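OK so I finally replaced my dish rack and I have more thoughts about it than one person should be allowed to have. Thread, get a drink.

Background: my kitchen is tiny. I rent the top floor of an old house on Pendine Street and the only counter is beside the stove, so all my dishes dry on a table against the wall. For years I used a folded towel. A towel!! It always smelled a little bit like a pond.

Then in April I found a black wire rack at Gudmont, the secondhand place behind the bus station. I had gone in for a lamp. I did not buy a lamp. 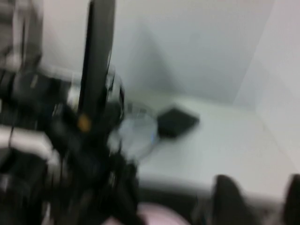 First thing I did was drag everything off the tables so I could figure out where it was all going to live. I love this part of any project, when the stuff is spread out and you get to be bossy with it. Small things went on the white tabletop, and that's a great surface for sorting, you can see what you've got. Something flat, black and square on there jumps right out at you, but a clear round thing almost vanishes (I have put a mug down on top of a clear lid more than once). So my new rule is that see-through stuff gets put away first.

Someone asked if I measured before buying. I did not! I carried it home on the bus hoping. It fit with room on both sides and I did a little lap of the kitchen.

While I had everything moved I also wiped down every pale surface in the place. If you have white furniture you know how this goes. You think it's clean, then the afternoon sun comes in sideways at 3 and suddenly it's a map of everything you've eaten since winter.

I used baking soda paste and an old T-shirt. Dish soap first, then the paste, then plain water, then go sit down. Don't scrub hard on anything painted, I learned that on the bathroom door.

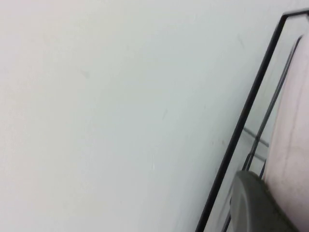 Off-white, plus the corner of a thin black frame. There are still a few tiny brown specks and I've decided we live together now.

Back to racks! Things I looked for, in case you're shopping:

Wire you can get a sponge between. My aunt's had a molded plastic tray with these deep little channels and it grew things.

A place for plates to stand up. Flat stacking is how I ended up with the pond smell.

Two levels if you can get it. The extra space under there is so good for air.

Black over chrome is just taste. My old apartment in Aguiar had a chrome one and it showed every water spot, and I have hard water here too, so black wire with a bit of shine it is. I won't pretend it hides everything. Limescale on black is its own adventure. White vinegar, ten minutes, rinse. 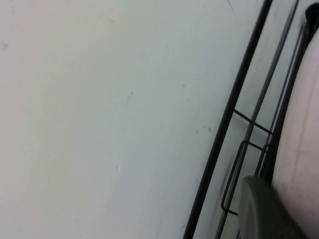
The other thing I check is where the wires meet. Run your finger along the joints before you pay. If the coating is chipped there, water gets in and then you've got rust on your plates by summer. Gudmont let me stand there touching every joint for a really long time and I will be loyal to them forever.

Oh and price, people keep asking. New ones like it run way more than I wanted to spend, this one was 6 dollars. SIX. I would have paid that for the plate holder alone.

Loading it, my current system: plates toward the back, bowls tipped forward in front of them, mugs wherever they fit, big pan never (the big pan gets dried by hand and complains about it). One plate at a time is also allowed. I live alone and some nights it's a toast plate and that's the whole load.

I tried it along the side of the table first and kept knocking it with my hip. Middle is better. Middle feels kind of grand, like the dishes are on display.
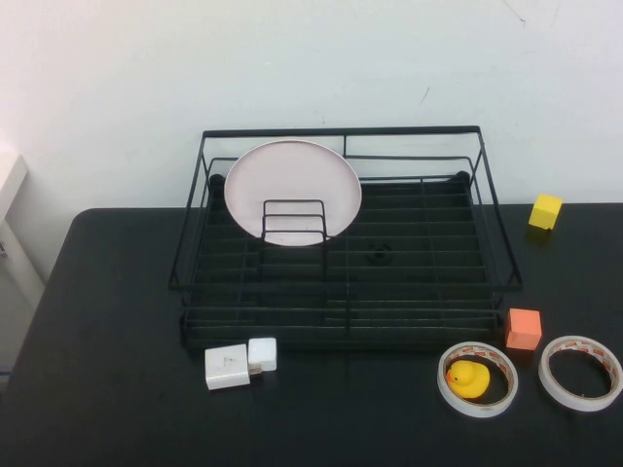

Plate up, rack in the middle of the black table, tape and little cubes still hanging around on the right.

The double-sided tape is for the drawer liners, which are next. They came from Stastitz, it's a tiny shop that does printed paper by the roll, and I picked a green stripe that's going to look so good with nobody seeing it but me and the forks.

Still deciding whether to put a mat under the rack. For: drips. Against: I just escaped the towel and I'm scared of going back. If you have a drying mat that does not turn into a swamp please tell me what it is, I'll read every single reply.

Also taking opinions on where sponges should live. Mine is currently on the windowsill – I know, I know.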